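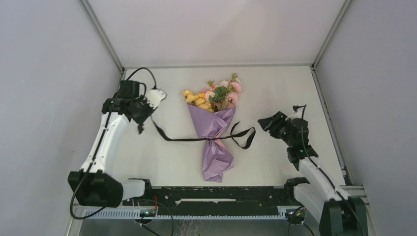

4. Setting up the Filgate F12 cool cabinet

Read this section before you plug anything in. The quick-start card in the box skips half of it, and the card's claim that the cabinet is "ready in minutes" should be taken with a grain of salt.

4.1 Choosing a spot

1. Stand the cabinet on a level, hard floor. Carpet blocks the lower vent.
2. Leave a gap of 12 cm behind the cabinet and on both sides. The brochure shows it pushed flush against a wall. Don't copy the brochure.
3. Keep it out of direct sun and away from the shop's front door. Every gust of warm air shows up on the display for a good while afterwards.
4. Use a wall socket of its own. Power boards are not covered by the warranty.

CAUTION: If the cabinet has been laid on its side during delivery, stand it upright and leave it switched off overnight. Drivers will often tell you an hour is enough. They don't pay for the compressor.

4.2 First start

1. Check that the drain plug is pushed fully home. It is the grey plug at the back, low down on the left.
2. Switch on at the wall, then hold the power key until the display lights.
3. Enter the installer code 3503 and press SET. The code is the same on every F12, so change it in menu 7 if customers can reach the panel.
4. Choose your colour for the cabinet light. This has no effect on the flowers, whatever the sales sheet says about "bloom-enhancing" tones. Pick the one that's easiest on the eye.
5. Set the target temperature. The factory setting suits mixed temperate stock. Tropical stems such as orchids and anthuriums don't belong in the same cabinet.
6. Close the door and leave it closed until the display stops flashing.

NOTE: The display reads the air near the fan, and the bottom shelf can be a different story. Put a cheap thermometer in a bucket of water down there and believe the thermometer.

4.3 Loading

1. Cut and condition stems first. A cold cabinet won't rescue thirsty flowers.
2. Fill buckets to the height the supplier recommends for each variety and stand them on the lower racks.
3. Keep heads clear of the fan outlet. Petals in the airflow dry out and brown at the edges.
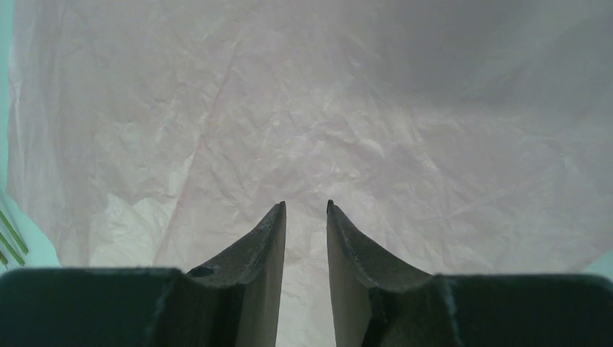 4. Wrap at the counter, after the bunch comes out of the cabinet. Tissue soaks up moisture from the air inside, goes limp and can mark pale petals.
5. Never store fruit in the cabinet, staff lunches included. Ripening fruit gives off ethylene, and the optional Bettencourt filter is no excuse to try it. We've seen it slow the damage - we haven't seen it stop it.

4.4 The humidity setting

The F12 has LOW, MID and HIGH. Start on MID and stay there for a full week before you fiddle. HIGH sounds generous, but in a packed cabinet it can encourage grey mould, and roses are usually the first to show it.

If water collects on the inside of the glass:

- check the door seal with a strip of paper; it should grip all the way round
- drop the setting by one step
- open the door less often

4.5 Fault codes during set-up

E7 - door sensor. Usually a bucket handle holding the door ajar.
E12 - fan blocked. Switch off at the wall before you reach in.

For any other code, quote part number 1141 (control board) when you contact the Clarnau service desk. Itier-built units use a different board, so check the rating plate first.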